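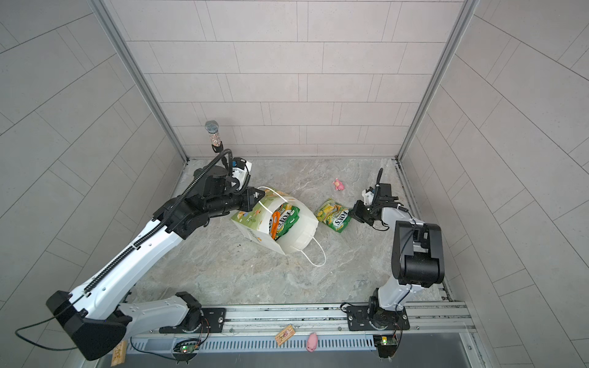 Bags and fillings, Mar 10, 2015

Carrying on with the Vesthorpe gift bag. Good day, best for a while, and I want to get it down before I forget which bag did what.

Filling as before: Fox's snack packets, the small pink plush, the microphone with the glitter in its handle. Bag is the white paper one with the green and yellow on the side panel and white string handles. I had it on its side for most of the morning, with the green packets in the mouth and the pink toy towards the back wall, and I'm now completely sold on looking at a bag that way. Upright you see a nice tidy rim and learn very little. Lying down, the mouth tells you how it's been packed, what has slid forward and what's going to be first out when someone tips it on to a table (which is exactly what a child will do with it, every single time).

The packets

Packets are slippery against each other, much more than against the paper. Put in flat, in a stack, they creep towards the mouth as soon as the bag goes over, and the top one leads. Put in on edge like records in a crate they hold each other up and stay where they are, until you take one out. Then the whole row sags sideways and it looks half empty. Still prefer on edge.

Tried them round the inside of the bag like a lining, with the soft toy in the middle. Lovely! The bag stands up straighter and the sides feel plump without bulging. The catch is that it takes ages, and the last packet always wants to go in crooked. With 3,200 of these to fill for Brultham in August I can't see anyone being grateful for a method that needs fiddling at the end. Parking it, but I do want to come back to it for the smaller run.

Colour note. The yellow-green packet lying on its own on the marble-pattern floor jumps out beautifully, you can read FOX'S on it from right across the workspace. The green ones in the bag sit much closer to the green in our side panel. I'd been worried they would fight with the print and they don't, they look as if somebody planned it. (We didn't.) If the packets change before August, look at them against the side panel again before agreeing to anything.

The pink toy

Small enough to vanish. If it goes in first it's lost under everything and you only find it when you empty the bag, and I go back and forth on whether that's a nice surprise or a disappointment. Goes in last at the moment, so there's a bit of pink at the top. It squashes, it fills whatever gap it's given, and it comes back to shape well enough if you give it a minute. Wouldn't leave it squashed under the microphone for a week though. Setting one bag aside packed that way to see.

Pink against the light grey tiles is very pretty by the way. It made me wonder about pink tissue for the top, just a single sheet. Ask for a sample.

The microphone

My favourite thing in the set and the one that gives all the trouble. Clear handle full of glitter, silver mesh head. It stands up on its own, grille uppermost, and I'd have it on display on every shelf in the place. In the bag it's a different matter. Head down, it wants to go straight for a bottom corner. Head up, it leans on a side panel and the bag leans with it. Laid across the bottom it's just about perfect: the weight is low, the packets sit over it, the bag stops rocking. But then the glitter is hidden, and the glitter is half the point.

Compromise that I like: on a slant, head in one bottom corner, handle end resting against the opposite side near the top, packets on edge behind it. You get a glimpse of the handle from above. Tried it in 6 bags and it stayed put in all of them when I carried them to the far door and back at a normal walk. Swinging the bag is another story, more below.

One thing to watch: the mesh is rough enough to pick at the inside of the paper if it's dragged. Lower it in, don't drop it. I found small scuffs on the inside of two panels. Nothing showed through to the outside, and nobody will look in there, but I'd rather not have them.

Paper and handles

This is where I got excited. The Zitemetti stock is so much better than what we had at the start of the year. It creases cleanly and it doesn't go furry along the fold. When you take hold of it by the upper edge the panel stays in one piece instead of puckering towards your fingers. I kept picking bags up by the edge just for the pleasure of it. The turn-over at the top is 35 mm now and I think that's what has done it, the old one was skimpy and the rim went wavy as soon as anything heavier than tissue went in.

Sound as well. It has a lower, softer rustle. Silly thing to write in a workshop notebook but a gift bag gets handled before it gets opened and I think people do notice.

String handles: long, and they trail. Lay a bag down and the string goes wandering off across the floor by itself, and then it catches on the next bag you set beside it. For the Brultham packing I suggest both handles get folded down outside the panels until the filling is in, then flipped up together. Inside is no good, they tangle with the packets and one of them comes up with a packet hooked over it. Did that three times before I took the hint.

White string on white paper I still like very much. There was talk of a yellow string to pick up the yellow in the print. I'd leave it. The print is busy enough and the white gives it somewhere to rest.

Holroyd asked for a swing test so I did a gentle one, arm's length, a few passes. Handles fine, no pulling at the knots, rim kept its shape. The filling all went to one end, as expected. With the lined packing it hardly moved. With the slanted microphone the handle end worked its way up and poked out past the rim. Charming to look at, but it could go on the pavement. Tissue tucked over the top may be enough to stop it. Try tomorrow.

Laying out before packing

Changed how I set things out and it's helped no end. I used to have everything in a heap to one side. Now each thing has a place on the floor of the workspace and I go through in the same order: microphone at the back left, standing, because it's the thing I'm most likely to knock if it's near the front. Toy towards the back as well, packets to the right of the bag within easy reach. Bag in the middle. Having a plain floor with only the pale veins running through it makes it very easy to see what's left over at the end. I caught a missing packet straight away.

The tiled walls are a help too. The rows are offset and I've started using the joints as a rough height guide for how far a packed bag slumps. Bag against the wall, look which joint the rim comes up to, come back after lunch and look again. Not exactly precision work but it's quick, and I don't have to go and hunt for the rule.

Slump so far, in words since I didn't measure: lined bag none to speak of, slanted microphone slight, microphone head up quite a lot and all to one side. Stacked packets fine standing, hopeless once tipped.

What I'd send to Brultham if they rang this afternoon

Handles down outside the panels.
Microphone in on the slant, lowered gently, head in the corner.
Packets on edge behind it, all facing the same way with the lettering up.
Pink toy in the gap at the top.
Handles up.
Tissue if we have it, tucked and not scrunched.

I'm really pleased with that. It's quick to do, it looks generous from above and the bag stands well enough to go straight into a row on a table. Rows matter, because the plan at the Vesthorpe end is trestle tables with all the print facing one way, and a leaning bag pushes its neighbour and so on down the line.

Loose ends

Does the print scuff when bags are packed side by side in the outer cartons? The green looked fine to me under the window. Haven't rubbed the yellow yet.

Get more of the glitter microphones out of the store before they're all claimed for the display shelf (I'm one of the guilty parties).

Somebody has written on the back of one of the good Zitemetti samples in biro. Please use the spoiled ones from the tray by the sink.

Ask Holroyd whether the smaller run has the same fillings or a toy only. If it's a toy only the bag is far too tall and we should look at the half-height pattern again, I've still got the card template for it.

Damp: want to leave a bag overnight on the cold floor by the loading door and see what the bottom flap does. Set out tonight, label it so it doesn't get tidied away.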